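OK it's 31/12/2021 and I promised myself I'd write up the robot before the year ran out, so here goes, a very long thread about hands (mostly hands)

For anyone new: I've been building a two-armed robot at the Stinovcombe shared workshop since November of last year. It's called Mullus. It has a body, two arms, two hands with fingers, and a camera up top so I can see what it sees. It does not have legs and it's not getting any, please stop asking!!

The arms were the easy bit, believe it or not. I had them moving in the spring. The hands ate my whole summer and most of my fall. Each finger has its own little motor and every one of them needed its own settings, and if you get one wrong the finger just sort of sulks and stays straight while the others close

Current count in the build log is 2360 lines of notes. Nearly 1674 of those are about fingers. I went through and tagged them last night instead of going to bed

The thing I'm working on right now is picking stuff up off a table and putting it down again. I know how that sounds. But a tennis ball and a kitchen scale want completely different grips, and the robot has to go in with the right one already half made, or it just shoves the thing across the tablecloth

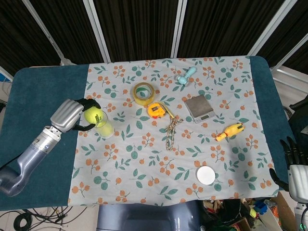 Balls are my favorite. They're forgiving, they've got that fuzz for the fingertips to hold on to, and if I squeeze a bit too hard they squash a little and don't complain. Glass is the opposite of all that. My rule for glass is slow, slow, slow, and keep a thumb on the stop button

Tape measures are sneaky. Heavy for their size, hard corners, and the weight is never quite where you think. I lowered the wrist angle for those by 13 degrees and my good grabs went way up. Same trick did nothing at all for rolls of tape lying flat, I'm still fighting with those. The fingers want to go over the top and there's not much to get hold of

The rubber chicken is the hardest thing I own and I love it. It bends! Wherever you grab it, the rest flops off in some new direction, so the grip that was fine a second ago isn't fine anymore. I've got 378 chicken attempts logged and I'm not even close to bored

Someone asked about the software. The motion side is a thing called Chaiyaporn that a few of us at the workshop have been poking at together. It's messy but it's ours. I move the arms by hand controller for now and it records everything, and the plan is to have it try the simple grabs by itself later

Also got asked about the tablecloth, yes it's a regular kitchen one with berries on it. Bare tabletop was too slippery and small things kept skating away from the fingers. Cloth gives them just enough drag. It does bunch up now and then so I smooth it out between runs

Cable advice, from someone who has had to redo this twice: leave more slack at the wrist than looks sensible. Then turn the wrist all the way both directions BEFORE you tie anything down. I pulled a connector clean out in August and lost a weekend to it

Next up is passing something from one hand to the other. Left hand holds, right hand comes in, left lets go. I've had it working in the simulator for weeks and I'm itching to try it for real. Starting with the ball, obviously

If it goes OK I'm taking Mullus over to the Atomthorpe open day in the spring, so come say hi if you're near. Bring something weird for it to pick up, nothing sharp and nothing you'd miss

Finger settings file goes up tonight once I've cleaned out the swearing. Happy new year everybody, back to the chicken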